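I met Asanka Mondal at the bakery by the Jotemton bus station, and before I'd even gotten my coat off he was telling me about his feet. "They're fine now," he said. "In August they were not fine!"

In August, for anyone who missed it, Asanka walked the old post road from Kostevden to Wakden, all 958 miles of it, with a tent his sister lent him and far too many socks. I've known him since we both worked the counter at Amarasinghe Hardware, and back then he drove to the mailbox (it was at the end of his street), so you can imagine I had questions.

Why the post road? "I had a map of it on my kitchen wall," he told me. "I looked at it every morning with my coffee for years. One day I was looking at it and I thought, well, go on then."

The first week was rain. He talked a lot about the rain, and about a cheese sandwich a farmer handed him over a gate, which he still rates above his own wedding dinner. "Don't print that," he said, and then his wife called from the next table that I could go ahead and print it.

I asked what he'd leave at home next time. "The stove. I carried it the whole way and lit it 19 times. Cold beans are okay. You get used to them, you even start to look forward to them a little."

The hardest stretch was the pass, 1,725 feet up, which doesn't sound like much until you've got a pack on and the wind is coming straight at you. He sat down halfway and called his brother, who was at the dentist and couldn't talk. "So I ate an apple and got up again."

He's already planning a shorter one for spring, 80 miles along the river, and he wants me to come. I said I'd think about it. He's sending me a list of boots. 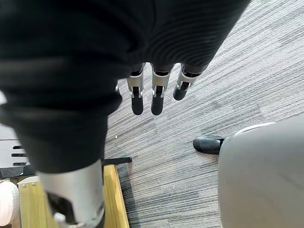 JOTEMTON, 5th October

Asanka will be showing his maps and talking about the walk at the library later this month. Bring your own mug, the tea is free.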